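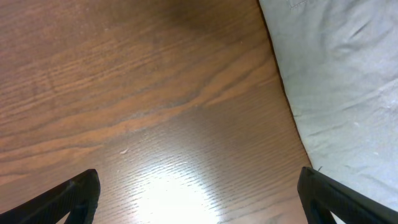
Loaner phone and case check – returns bench
Batch: February, 64 handsets, all Lelora 5 with the Grarumico flip case
Checked against sheet rev. 5

Fill in every line. If you write FAIL put something in the comments, a bare FAIL gets sent back.

1. Battery and charging

Back panel flat, no lift at the seams – PASS
Comment: pressed all four corners. One had a tiny gap by the volume key, glue not battery, still pulled it.

Charge port clear, plug seats fully – FAIL (2)
Comment: lint in most of them, picked out with the plastic pick. Two ports still loose after. Do NOT use the metal pick, somebody left it in the tray again.

Gets warm on charger – PASS, see note
Comment: warm at the bottom edge with the case on, normal with it off. Sheet doesn't give a limit for case on. Wrote "warm" and moved on. Need a number from Lomport.

Charger bricks, cable ends – FAIL (1)
Comment: split sleeve near the plug, cable cut in half and binned so it can't wander back to the drawer.

2. Screen and glass

Cracks, chips – PASS
Comment: none that catch a fingernail.

Scratches under the case cover – FAIL (7)
Comment: same place each time, lower third, short and fine. Grit under the window I think, the inside of the flap picks it up from pockets. Can't prove it. Wiped the flaps on all of them.
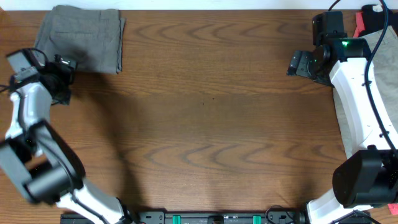 Four of the seven are light enough to go back out with a note on the ticket. The other three need new glass. Ordered – no date from the supplier yet.

Screen protector – N/A
Comment: sheet still asks, we stopped fitting them with this case. Please take the line out of the next rev.

Touch response, edges – PASS
Comment: done twice, case on and then off. Bottom left a bit slow on handset 932 with case on. Fine without.

3. Case

Hinge – PASS
Comment: stiff but ok. No tears.

Magnet holds flap shut – FAIL (3)
Comment: flap drops open when held upside down. Swapped for spares. That leaves around 5 spares, reorder.

Magnet wakes and sleeps the screen – PASS
Comment: one needed the sensor setting turned back on, the user had switched it off.

Loose grit or crumbs inside shell – FAIL then fixed
Comment: brushed out. Brush is worn flat, need a new one. 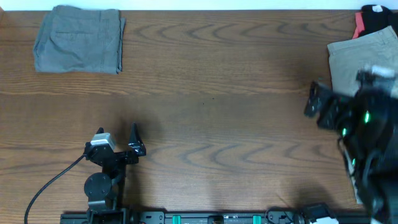
Gray pants, folded, on the table.

4. Data and locks

Factory reset done – FAIL (1)
Comment: handset 776 still signed in to somebody's account. Locked in the cabinet untill the account comes off. Don't reset it from the buttons, it'll just ask for the old login.

SIM tray empty – FAIL (2)
Comment: two SIMs found, bagged, bag has the handset number on it.

Software up to date – PASS
Comment: did these overnight. Wifi dropped around the middle of the run and had to restart a few by hand. Slow.

Emergency call from lock screen opens – PASS
Comment: opened the dialer only, did not place calls.

5. Bench and storage

Fire bag and sand bucket within reach – PASS
Comment: bag label is peeling.

Swollen battery bin, lid closed – PASS
Comment: empty right now. Pickup form still taped to the lid from last time, someone take it down.

Wipes – alcohol type only – FAIL
Comment: found a tub of kitchen wipes. Those streak the coating. Moved off the bench.

Wrist strap tested – PASS
Comment: 8:40 am, again after lunch.
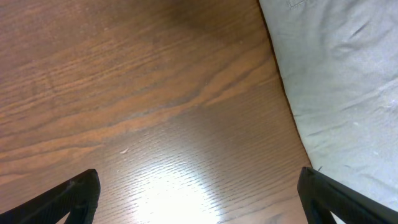

LOMPORT DEVICE SUPPORT – RETURNS AND LOANERS

Open items, oldest first:

Lukáč test charger still reads high on slot 3. Tape over it, don't use. Third month on this list.
Warm limit with case on – waiting for an answer.
New glass for three.
Spare cases, brush, cable sleeves – one order please, not three seperate ones.
776 account removal. User has been emailed twice.

Handsets with no FAIL lines can go back on the shelf, charged to half, flap closed. Anything with a red sticker stays in the cabinet even if you think its fixed. Sticker comes off after the second check only.

Next check: March, same sheet unless the new rev shows up first.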